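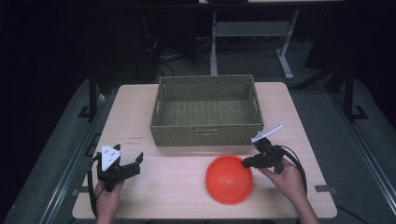

Die Software, mit der die Firma Starnari in Skeltmont ihre Greifaufnahmen verarbeitet, heißt Szabo und besteht im Kern aus 1.832 Zeilen Python. Geschrieben hat sie zum größten Teil Bernadette Oyelaran, die vorher Messdaten von Prüfständen ausgewertet hat. Szabo liest Kamerabilder, Handpositionen und Öffnungsweiten ein, bringt alles auf eine gemeinsame Zeitachse und schneidet daraus Episoden. Mit diesen Episoden wird ein Modell trainiert, das später zwei Roboterarme steuern soll.

Die Arme stehen in einem anderen Gebäude. Für die Aufnahmen werden sie nicht gebraucht. Ein Mensch nimmt in jede Hand einen Greifer und führt die Aufgabe selbst aus: einen Gegenstand fassen, anheben, drehen, in einen Korb legen. Aufgezeichnet wird aus mehreren Blickwinkeln, unter anderem von Kopfhöhe und direkt vom Greifer aus. Das geht schneller als eine Fernsteuerung der Arme, und wer die Greifer in der Hand hat, spürt, wann ein Teil rutscht.

Der Aufwand fällt hinterher an. »Eine Aufnahme ist zunächst ein Haufen Dateien, die sich nicht kennen«, sagt Oyelaran. Jede Kamera hat ihre eigene Uhr, und die Positionsdaten kommen in einem anderen Takt als die Bilder. In der ersten Version wurden die Zeitstempel einfach so übernommen, wie sie auf dem Rechner eintrafen. Das sah auf dem Bildschirm ordentlich aus. Das trainierte Modell schloss die Finger allerdings regelmäßig zu spät.

**115 Millisekunden**

Der Fehler wurde im März gefunden. Marcus Calloway, bei Starnari für die Regelung der Arme zuständig, hatte zunächst seinen eigenen Code im Verdacht und verbrachte mehrere Tage mit der Reglerabstimmung. Dann legte er die Kurve der Öffnungsweite über die Bilder der Greiferkamera und ging Bild für Bild durch. Die Finger waren im Video schon geschlossen, während die Kurve noch fiel. Der Versatz betrug 115 Millisekunden und war in allen geprüften Aufnahmen gleich.

Ein konstanter Versatz ist leicht zu korrigieren, wenn man ihn kennt. Unangenehm war, dass er in den Daten steckte und damit auch in jedem Modell, das bis dahin trainiert worden war. Die Ursache lag in einem Puffer beim Einlesen der Videobilder. Szabo schätzt den Versatz inzwischen für jede Aufnahme neu. Zu Beginn öffnet und schließt die aufnehmende Person beide Greifer mehrmals zügig. Die Software sucht dieses Muster in den Bildern und in den Messwerten und schiebt beide übereinander. Passt das Ergebnis nicht zu einem Grenzwert, wird die Aufnahme zurückgestellt und von Hand angesehen.

Calloway hält den Schritt am Anfang für die nützlichste Änderung des Jahres. Er kostet ein paar Sekunden und hat seither auch zwei defekte Kabel gemeldet, die sonst erst beim Training aufgefallen wären.

**Wo fängt eine Episode an?**

Die zweite Baustelle ist der Zuschnitt. Eine Aufnahme enthält Pausen, Fehlgriffe und Momente, in denen jemand den Tisch neu einrichtet. Szabo zerlegt sie nach Regeln: Eine Episode beginnt, wenn sich eine Hand aus der Ruhelage bewegt, und endet, wenn beide Greifer offen und die Hände wieder ruhig sind. Das klingt eindeutig, ist es im Alltag aber selten. Manche Leute halten die zweite Hand nie ganz still. Andere lassen den Gegenstand los, zögern und rücken ihn noch einmal zurecht.

Tamsin Baptiste hat einen großen Teil der Aufnahmen selbst gemacht und danach die Schnitte kontrolliert. Sie führt eine Liste mit Fällen, in denen die Regeln danebenlagen. Am häufigsten steht dort das Nachrücken. Ob es zur Aufgabe gehört, musste erst entschieden werden. Im aktuellen Datensatz gehört es dazu, solange der Gegenstand den Greifer nicht länger als eine Sekunde verlassen hat. Alles andere zählt als neuer Versuch.

Runde und flache Gegenstände bereiten dabei mehr Mühe als Klötze oder Dosen. Liegt eine Schale mit der Öffnung nach unten, gibt es für die Backen kaum eine Stelle, an der sie von der Seite unter den Rand kommen. Baptiste kippt solche Teile meist mit einer Hand leicht an und greift mit der anderen nach. Für das Modell sind das zwei Bewegungen, die zeitlich genau zueinander passen müssen, und für die Software zwei Datenspuren, die nicht gegeneinander verrutschen dürfen.
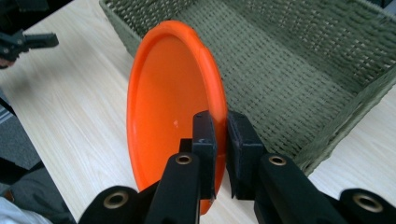

*Griff am Rand: Die Backen klemmen den orangefarbenen Kunststoffteller, dahinter der geflochtene Korb.*

Im Nahbild vom Greifer lässt sich erkennen, was aus größerer Entfernung oft von der Hand verdeckt wird: wo die Finger sitzen und wie schräg das Teil zwischen ihnen steht. Dafür fehlt der Überblick. Füllt ein Gegenstand den größten Teil des Bildes, weiß das Modell aus dieser Ansicht wenig darüber, wohin es ihn bringen soll. Starnari trainiert deshalb mit beiden Perspektiven und lässt beim Training gelegentlich eine davon weg, damit sich das Netz nicht auf eine einzige Kamera verlässt.

Isabelle McKinnon, die den Wahrnehmungsteil betreut, hat mit verschiedenen Anteilen experimentiert. Wird die Greiferansicht zu oft weggelassen, greift das Modell ungenau. Fehlt die Kopfansicht zu oft, findet es den Korb nicht mehr zuverlässig. Der eingestellte Wert steht in einer Konfigurationsdatei mit dem Kommentar »vorläufig«, und das schon seit längerem. Eine saubere Messreihe dazu ist geplant, aber jeder Punkt darin bedeutet ein vollständiges Training und anschließend einen Tag an den Armen.

Auch Farben beschäftigen sie. Ein kräftig orangefarbenes Teil vor einem hellen Tisch ist für fast jedes Verfahren leicht zu finden. Das ist praktisch für den Anfang und schlecht für die Aussagekraft der Tests. In einem frühen Durchlauf hatte das Netz vor allem gelernt, zur auffälligsten Farbe zu fahren. McKinnon verändert die Farbtöne beim Training jetzt zufällig und lässt außerdem mit blassen und durchscheinenden Teilen aufnehmen. Bei den durchscheinenden ist die Trefferquote weiterhin schlecht. Eine Zahl möchte sie dazu nicht nennen, bevor der Versuch wiederholt ist.

**Was übrig bleibt**

Am 28.04.2020 lagen 2.568 geschnittene Episoden auf dem Server. Davon hat Szabo 1.866 für das Training freigegeben. Der Rest verteilt sich auf Aufnahmen mit verlorener Positionsspur, misslungene Griffe und Episoden, die sich nicht eindeutig zuordnen ließen. Gelöscht wird nichts. Die misslungenen Griffe sollen später helfen, ein Modell zu trainieren, das einen Fehlversuch erkennt und neu ansetzt.

Eine verlorene Positionsspur entsteht meist, wenn ein Greifer nah am Körper geführt oder stark verdreht wird. Die Software kann kurze Lücken überbrücken, indem sie zwischen den letzten bekannten Lagen interpoliert. Oyelaran hat die zulässige Länge mehrfach verkürzt. Bei langen Lücken entstanden glatte Bahnen, die plausibel aussahen und mit der tatsächlichen Bewegung wenig zu tun hatten. An den Armen führte eine davon quer durch die Korbwand. Der Korb hat es überstanden, die Greiferspitze musste ersetzt werden.

Seitdem läuft jede freigegebene Bahn einmal durch eine einfache Simulation. Darin gibt es nur die Arme, die Tischfläche und einen Kasten an der Stelle des Korbs. Geprüft wird, ob die Gelenke die Bewegung in der geforderten Zeit schaffen und ob etwas zusammenstößt. Menschen bewegen ihre Handgelenke schneller, als es die Motoren können, vor allem beim Wenden flacher Teile. Bahnen, die nur an der Geschwindigkeit scheitern, werden zeitlich gestreckt und bleiben im Datensatz. Die Grenze für die Streckung hat Calloway festgelegt, nach Versuchen mit gefüllten Bechern.

**Der Partner wartet**

Finanziert wird ein Teil der Arbeit über ein Vorhaben mit einem Sortierbetrieb in Flovenholm. Dort wird Mehrweggeschirr nach der Reinigung von Hand in Körbe gelegt. Lucinda Bellamy leitet den Betrieb und kommt alle paar Wochen nach Skeltmont, zuletzt allerdings nur per Videoschaltung. Ihre Fragen richten sich selten auf das Modell. Sie will wissen, wie lange es dauert, ein neues Teil einzulernen, und wer das bei ihr machen könnte.

Auf die erste Frage gibt es eine ungefähre Antwort: einen Vormittag für die Aufnahmen, eine Nacht für das Training, danach Tests. Auf die zweite noch keine. Szabo wird bisher über die Kommandozeile bedient, und die Fehlermeldungen setzen voraus, dass man den Code kennt. Baptiste arbeitet an einer Oberfläche, die nach jeder Aufnahme anzeigt, ob sie brauchbar ist, mit einem kurzen Grund, wenn sie es nicht ist. Bellamy hat einen Entwurf gesehen und darum gebeten, die Wörter »Interpolation« und »Trajektorie« zu streichen.

Offen ist auch, wie gut sich die Aufnahmen übertragen lassen. In Flovenholm liegt das Geschirr auf einem Band, das Licht kommt von der Seite, und die Körbe sind tiefer. McKinnon rechnet damit, dass ein Teil der Daten vor Ort neu entstehen muss. Die Greifer und ein Rechner passen in zwei Koffer. Sobald Besuche im Betrieb wieder möglich sind, soll Baptiste für zwei Wochen hinfahren und die Kolleginnen und Kollegen am Band selbst aufnehmen lassen. Bis dahin wird in Skeltmont weiter am Tisch aufgenommen, als Nächstes mit gestapelten Tellern.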